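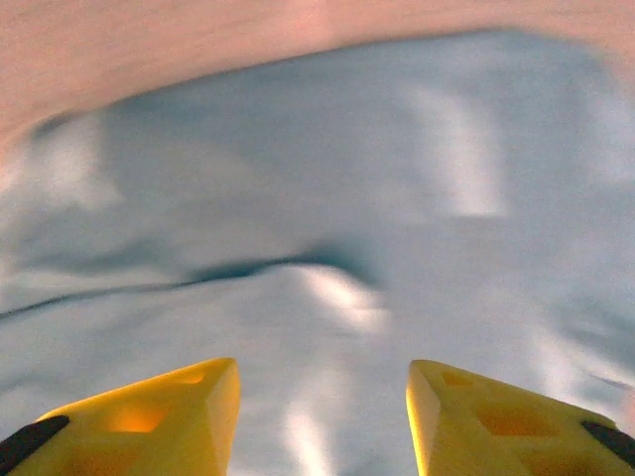

Visit Report: Grirard Textile Services, Mivarard Plant
October 2025
Prepared by Solveig Öberg, Workplace Development Unit

Purpose of the visit
The unit visited the Mivarard plant to learn how the introduction of robot arms in the sorting and folding hall has affected staff duties, training and shift planning. The visit was hosted by plant manager Eskil Løken and included a tour of the hall, a meeting with the day shift and a short session with the safety representatives.

The plant
Mivarard handles linen and work clothing for hospitals, hotels and care homes in the region. It employs 104 people over two shifts. On the day before the visit the plant processed 3615 pieces, of which 1014 passed through the automated cells. The remainder was sorted and folded by hand or sent through the older flatwork line, known in the plant as Backlund after the hall it once stood in.

Work in the automated cells
Each cell has a two-finger gripper with a small camera mounted close to it. The task is to take hold of a crumpled cloth, find an edge and lay the piece out for folding. Mr. Løken explained that soft goods remain difficult. A cloth never lies the same way twice, and a deep fold can hide a corner entirely. When the arm fails to find an edge after several attempts, it stops and a lamp calls the operator.

Operators are assigned to two cells each. They clear stopped pieces, replace worn finger pads and record the cause of each stop on a screen beside the cell. Several said that the recording takes longer than clearing the piece. The plant intends to shorten the list of stop codes, which currently has 70 entries.

Changes for staff
No positions were cut when the cells were installed in May, and eleven employees moved from hand folding to operator duties after a two-week course. Those interviewed reported less strain in the shoulders and wrists. They also reported more time alone. The folding tables had been a place to talk, and the cells stand well apart behind low barriers. A shared break for both halls has been introduced in response.

Pay was raised at the meeting. Operators receive a supplement only while assigned to a cell, so a week back at the tables lowers their wages. Mr. Løken confirmed that this is under discussion with the union.

Follow-up
The unit has asked for the stop records from the first full quarter of operation and for a copy of the operator course material. A second visit, covering the evening shift, will be arranged with the plant office.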